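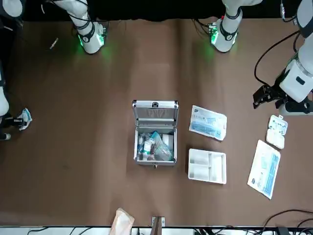 Half the sites will ignore the four-hour clause until an auditor turns up, Usis wrote in reply to the draft code of practice on two-armed packing cells, which closed for comment on 3rd October. The respondent asked for the clause to be made mandatory and for the word "should" to be removed from the whole of section 4.

The code has been prepared by Presside, the working group on small-load automation, and covers benches at which two robot arms sort, pick and pack light consumables. First-aid and medical supplies are treated in a separate annex. Sealed packets, bottles, hinged boxes and moulded trays have to be handled by the same pair of grippers, often without a tool change, and the contents of a sealed package cannot be inspected once it has been packed.

Under the draft, gripping force is to be set by class of item and not by weight alone. Flexible packets are to be held by the border or seal margin wherever the margin is wide enough for the finger pads. A package with a clear window is not to be gripped across the window. If a seal is creased by the gripper, the item is to be set aside for a person to check and is not to be returned to the supply area by the robot.

Clearance is dealt with in section 3. No arm may travel over an open case while the other arm is placing an item in it. A waiting arm is to be parked with its gripper at least 50 mm above the tallest item on its side of the bench. The earlier text gave 37 mm, a figure taken from trials with flat packets only, and several respondents pointed out that it left too little room over upright bottles and boxes with raised lids.

Cases with hinged lids are to be opened fully before work starts. The lid is to be entered in the cell's collision map as a fixed object, and the map is to be checked again each time a case is changed. Karunaratne, which supplies bench cells to three regional stores, asked whether a soft lining needed its own entry. The working group has answered that it does not, provided that the depth of the case is measured to the lining and not to the outer shell.

The clause on cables has drawn the most comment. It requires that no loose cable should be able to reach the packing area at any position of either arm, and that slack should be tested with both arms at full reach. Gresirier described the test as sound but slow, and proposed that it be carried out at installation and after repair only. The working group has kept the present wording, under which the test is also repeated whenever the bench layout is altered.

Status lights are covered in a short note. The colour used for normal running is left to the maker. It must be the same on both arms, and its meaning must be posted where staff stand to load the bench. Lights are not accepted as a substitute for a guard or a stop control.

Section 4 sets out the routine check. Finger pads are to be examined every four hours of running, wiped, and replaced if the surface is marked. The result is to be logged with the time and the cell number. It is this clause that Usis wishes to see made mandatory. Smaller operators have asked for a longer interval where fewer than 15 cases are packed in a shift, and the working group has not yet ruled on the point.

A revised text is due in December. Cells already in service will have to meet the sections on clearance and cables at their next planned stop, while the gripping classes will apply to new installations only. The annex on medical supplies will be issued with the main text and will carry the same clause numbers.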